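De: Rocío Bermúdez
Para: lista automacao-bancada
Assunto: Re: Re: kit Nendeck de dois braços, alguém já usou?
Data: 20 de dezembro de 2019

Oi, Wilson, oi, pessoal,

Wilson Huaranga escreveu:
> Estou de olho no kit Nendeck de dois braços para montagem de placas
> com chicote. O vendedor jura que em um dia está rodando. Alguém tem
> experiência com fio solto, conector pequeno, essas coisas? O folheto
> só mostra cubinho colorido e isso não me diz nada. E o suporte,
> responde?

Eu tenho! Estamos com o kit em avaliação desde fevereiro (era para ser um mês, mas a Flarnico foi prorrogando o empréstimo e eu não reclamei, né). Vou contar o que vi até agora, sem muita ordem.

Um dia para instalar, esquece. Aqui foram seis, e boa parte disso foi brigando com a calibração entre os dois braços. O manual em português parece traduzido às pressas, usa o em inglês. Depois de calibrado ficou estável, isso eu tenho que reconhecer.

A bancada a gente arrumou do jeito mais simples possível: bandejas amarelas para as peças e uma de inox no meio, forrada com papel branco, que é onde os dois trabalham.

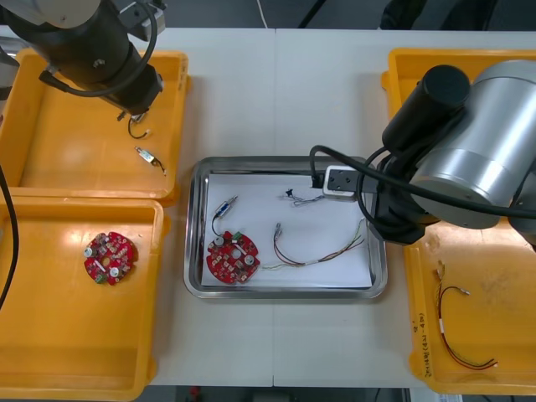
Bancada com os dois braços, placas redondas e chicotes nas bandejas.

Uma dica que vale ouro: o papel no fundo do inox. Sem ele o reflexo atrapalhava demais a visão e o braço ia buscar conector onde não tinha nada. Custa centavos e não está em lugar nenhum da documentação. Com as placas redondas ele se entende bem. Pega, leva, solta, quase não erra.

Já com fio a história é outra... Chicote é bicho temperamental, cada vez que cai na bandeja cai diferente. O truque que achamos foi mandar a garra fechar no feixe perto da fita, que ali está tudo junto, em vez de tentar pegar um fio só. Melhorou muito! O que continua ruim é a bandeja amarela, que é brilhante e devolve a luz direto na câmera do punho. O Kevin Guzmán, que cuida da parte de visão aqui, quer testar umas foscas da Umerex.

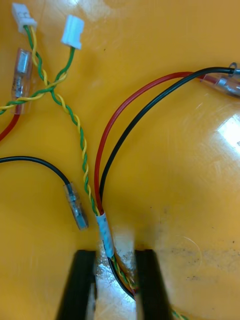 Câmera do punho: garra no feixe, logo abaixo da fita branca. Repare no reflexo à direita.

Sobre os terminais de encaixe com capa transparente: segurar o feixe é uma coisa, encaixar o terminal na placa é outra bem diferente. Essa segunda parte a gente ainda faz na mão e eu não compraria o kit contando com isso. Se o seu processo depende do encaixe, peça uma demonstração com as SUAS peças antes de assinar qualquer coisa.

Suporte: abri 16 chamados. Respondem rápido e com educação, mas quando a pergunta é de garra, jogam para a Osagie, e aí demora. A Raelene Donnelly, de lá, me salvou duas vezes, pode procurar por ela e dizer que fui eu que indiquei.

Ah, e o par de dedos de reposição sai por 189 reais, fora o frete. Já gastamos dois pares, então põe isso na conta.

Se quiser, te mando o arquivo de configuração que estamos usando, só me escreve fora da lista porque o anexo é grande e a Edith Chávez vai puxar minha orelha se eu entupir a caixa de todo mundo de novo :)

Abraço,
Rocío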